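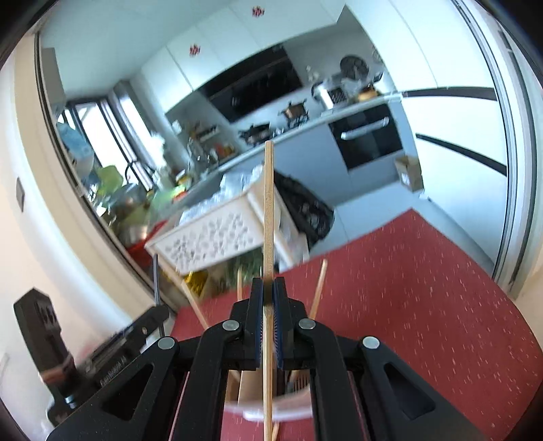
I have been helping with the student robotics club in Drostenen long enough to have opinions, and the one I hold most dearly is that we should let our students spend far more time on small household jobs and far less on building things that race about and bump into each other. I say this with great fondness for the racing and bumping! I have cheered at plenty of it. But give a student a gripper, a kitchen and one thin wooden stick to hold upright between two padded fingers, with a few more sticks leaning every which way behind it, and you have a problem that will keep a bright fourteen-year-old busy for weeks. A chopstick is narrow and light and it rolls. It asks questions about grip and angle and patience that a foam ball never will.

Our club entered the Dranus competition again this June, and the judging sheet gave me plenty to grumble about on the way home. It is marked out of 100, and 84 of those points go on speed and completed rounds. The remaining handful has to cover the written log, the teamwork and whether anybody understood what their machine was doing. Students read a mark scheme very well (better than we do, usually), so of course they build for speed. I would have done the same at their age, and I would have painted flames on the side.

The Vomar project, which our older group took up last year, goes about things differently, and I think it has the right idea. The tasks are picking up, holding and putting back, and the things to be picked up are what you would find near any stove. Students work with hand-held grippers first, so they feel in their own wrists how awkward a job is before they write a line of code for it. I have watched a very confident boy go quiet over a utensil holder — and then come back with a page of notes, which I was so pleased about that I rang my sister. 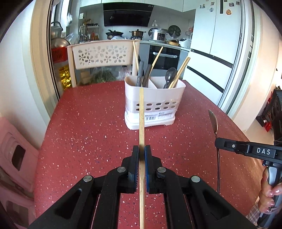

What it costs, and what it doesn't

The usual objection is money, and it's a fair one for a small club. Ours has 36 members and a cupboard. Still, chopsticks and spoons are cheap, and every family has a drawer of them. The Leitão kit we bought for the racing season had 7 spare wheels in the box and we have somehow lost all of them, so I am not persuaded that the exciting option is the thrifty one either.

The other objection is that it looks dull to parents at the open evening. Well, perhaps a little. I would only ask them to have a go themselves before they drift off to the biscuits.
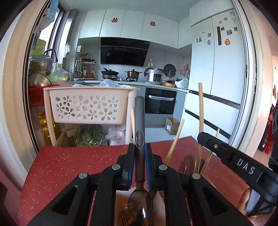 Should a club give up competitions altogether?

I wouldn't. Students like having a date to work towards, and they like meeting other teams. I would keep one competition a year and give the rest of the calendar to slower work, with a log that somebody reads properly and talks over with them.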